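작업실 벽과 바닥, 돈 많이 안 들이고 정리하기

창고나 베란다 한쪽을 작업실로 쓰다 보면 바닥에 물건이 먼저 쌓인다. 선반을 새로 짜기 전에 벽에 걸 수 있는 것부터 걸면 바닥 청소가 쉬워진다.

철망 바구니는 깊이가 얕은 것이 쓰기 좋다. 깊으면 밑에 깔린 물건을 꺼내느라 결국 다 쏟게 된다. 고리형은 봉에 걸기만 하면 되고, 고리가 없는 것은 케이블 타이로 묶는다. 타이는 양쪽 끝에 두 개씩 쓰고, 남는 꼬리는 니퍼로 바짝 자른다. 가위로 자르면 끝이 뾰족하게 남아 손등을 긁힌다.
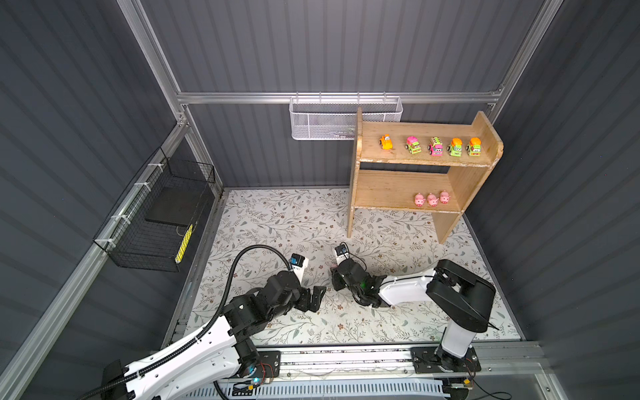 흰색 바구니는 고리로, 검은색 바구니는 케이블 타이로 고정

무거운 공구는 바구니에 넣지 말고 아래 칸 상자에 둔다. 바구니에는 자, 연필, 사포, 장갑 정도가 알맞다. 사포는 번호가 보이게 세워 둔다. 윈도라(Windora) 걸이용 바구니를 3년째 쓰고 있는데 코팅이 벗겨진 곳은 고리 안쪽뿐이다. 벗겨진 자리는 투명 매니큐어를 한 번 발라 두면 녹이 덜 번진다.

바닥 무늬 고르기

매트나 장판은 무늬가 잔잔하게 들어간 쪽이 관리하기 편하다. 단색은 톱밥 하나, 긁힌 자국 하나가 다 보인다. 다만 작은 나사를 자주 떨어뜨리는 사람은 민무늬 밝은 색이 낫다. 무늬 위에서는 나사 찾는 데 시간이 걸린다.

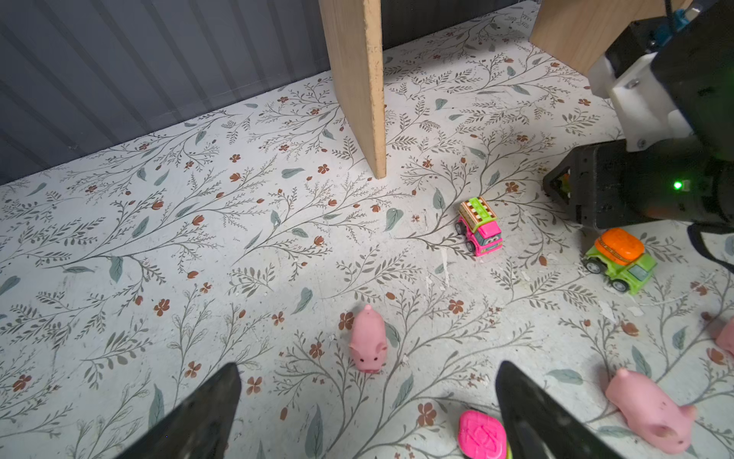 꽃무늬 바닥. 가벼운 긁힘이 군데군데 있다

긁힌 자국은 먼저 마른 걸레로 먼지를 털고, 중성세제를 탄 미지근한 물로 닦는다. 수세미의 거친 면은 쓰지 않는다. 얕은 자국은 색이 비슷한 보수용 왁스로 메우고, 굳은 다음 못 쓰는 카드로 밀어 높이를 맞춘다. 깊게 패인 곳은 왁스로 안 된다. 그 부분만 오려 내고 남은 조각을 대는 편이 깔끔하니 시공하고 남은 자투리는 버리지 말 것.

판재를 세워 둘 때는 밑에 고무판이나 헌 양말을 받친다. 모서리가 바닥을 찍는 일도 줄고 판재 끝도 덜 상한다. 오래 둘 판재는 세우지 말고 눕혀서 각목 위에 올린다. 장마철에는 벽에서 한 뼘 떼어 놓는다.

고무 소품 닦기

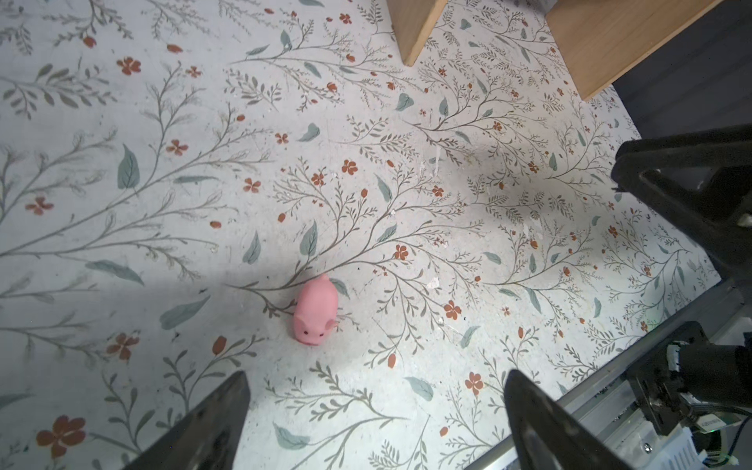
글 · 생활 공구함 편집부

고무로 된 장난감이나 문 받침은 먼지가 잘 붙는다. 알코올로 문지르면 표면이 끈적해질 수 있으므로 주방세제 한 방울이면 충분하다. 귀나 코처럼 좁은 곳은 헌 칫솔을 쓴다. 헹군 뒤에는 그늘에서 말린다. 햇볕에 두면 색이 바래고 딱딱해진다. 이미 끈적해진 것은 베이비파우더를 얇게 묻혔다가 털어 낸다. 속이 빈 제품은 안에 물이 들어갔는지 눌러서 확인하고, 구멍을 아래로 두고 하룻밤 말린다.

보관할 때는 다른 색 고무끼리 맞닿지 않게 한다. 여름을 나면 색이 옮는 경우가 있고, 한번 옮은 색은 잘 안 빠진다.

전선과 케이블 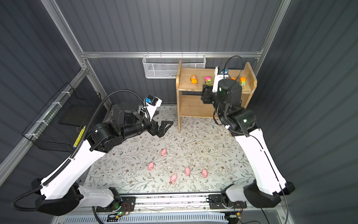 생활 공구함 11호

움직이는 부분을 따라가는 전선은 팽팽하게 묶지 않는다. 스탠드 목이나 접이식 팔에 달린 선이 그렇다. 팔을 끝까지 편 상태에서 길이를 재고, 손가락 두 마디쯤 여유를 둔 다음 고정한다. 접어 놓고 재면 펼 때 단자가 뽑힌다. 주름관을 씌우면 긁힘이 덜한데, 관은 선 굵기보다 넉넉한 것을 산다.

고정하지 않은 선은 책상 뒤로 넘기고, 바닥에 내려오는 선은 한곳으로 모은다. 멀티탭은 바닥에 두지 말고 책상 다리 안쪽에 붙인다. 양면테이프만으로는 여름에 떨어지니 나사 구멍이 있는 제품이 좋다. 플러그마다 종이테이프로 이름을 적어 두면 엉뚱한 것을 뽑지 않는다. 글씨는 유성펜으로 쓰고 일 년에 한 번 새로 붙인다.

알루미늄 봉이나 틀에 낀 손때는 물에 적신 극세사 천으로 닦고 바로 마른 천으로 훔친다. 락스나 베이킹소다는 얼룩이 남으니 쓰지 않는다. 틀의 홈에 낀 먼지는 마른 페인트 붓으로 쓸어 낸 뒤 청소기로 빨아들인다.

다음 호: 서랍 레일 바꾸기, 뻑뻑한 경첩 손보기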